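Folding With Two Hand-Held Grippers: Project Report, Group Juška
Ayten Aksoy, Kwok-wai Tu, Heino Navickas
Supervisor: Rimantas Lūse

1. What we wanted to find out

Short version: does a head view help when you train a policy on cloth, or are the two wrist views enough? Last term's group (Dreker) only used wrist cameras and their policy kept losing the far corner of the cloth. Urmas Adomaitis suggested the head view in February and we built the project on that.

We kept the task small. One piece of blue cloth, starts crumpled, ends folded in half twice. Bed as work surface, one gripper per hand, no robot arm until the test stage.

2. Setup

Grippers are the white hand-held ones from the lab, black curved fingers. Labels on them matter more than you'd think, we mixed up left and right in the pilot and had to throw out 15 demos. Tracking goes through the VR controllers. Logging was done with Rotness, which is the lab's own script, version from before the winter break.

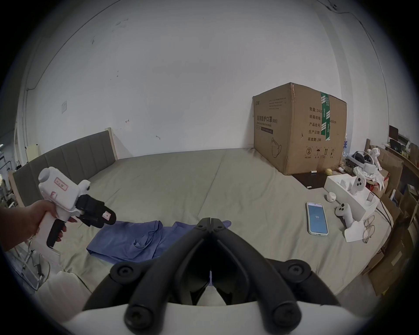
Calibration takes 5 minutes if nothing goes wrong. Both grippers have to be seen by the head camera at the start of a take, otherwise the time sync drifts and you only notice it in the evening when you open the files. Heino wrote a check for this. It beeps. We should of had it from the start.

Lighting we did not control at all, just ceiling light and curtains. See section 5.

3. Collecting demos

100 demos kept in total. Ayten and Kwok-wai split them. Rules for a take:
- cloth dropped from chest height, no arranging it after
- grippers start low over the mattress, then go
- 45 seconds max, over that it gets deleted
- no talking to the other person (people look up when they talk and the head view goes with them)

The low start was Kwok-wai's idea. Before that everybody started from a different height and the first second of each file was basically noise.
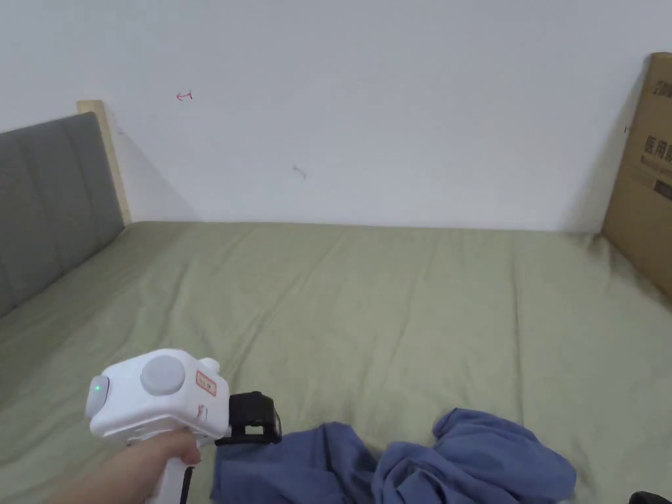 Fig. 2. Hand-held gripper held low over the bed, blue cloth to the right of it.

The cloth is harder than it looks. Thin edges slide between the fingers, thick heaps don't fit. Ayten got better fast, her late demos are shorter then her early ones, so the data is not even. We did not correct for that.

Also the background. We left the big mask carton standing at the wall the whole time and never moved it, so the model may have learned "fold towards the box". Rimantas pointed this out after we were done collecting, thanks. The small red arrow on the wall stayed too.
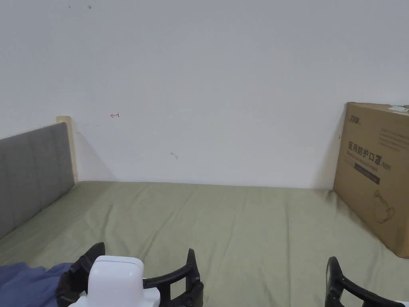 4. Results

Two policies, same network, same demos. A = wrist views only. B = wrist views plus head. Each one got 15 tries on the arm setup in the Pladimar room.

B finished both folds more often than A. A mostly managed the first fold and then grabbed in the middle of the cloth instead of at the corner, same failure Dreker wrote about. B failed differently - it found the corner but closed too early, 5 times. Full table is in the appendix.

B is also slower. Heino thinks that's the image size, we haven't tested it.

5. Problems, what we'd change

- lighting. Morning demos and evening demos look like two data sets
- only one cloth, one color. Can't say anything about a towel or a shirt with buttons
- move the carton between takes, or take it out
- same person should do an equal share of early and late demos
- 15 tries is not many. Wanted more, arm time ran out

6. Who did what

Ayten: demos, figures, this text. Kwok-wai: demos, training. Heino: sync check, test runs, appendix. Urmas helped with the calibration and lent us his evening slot on the arm twice.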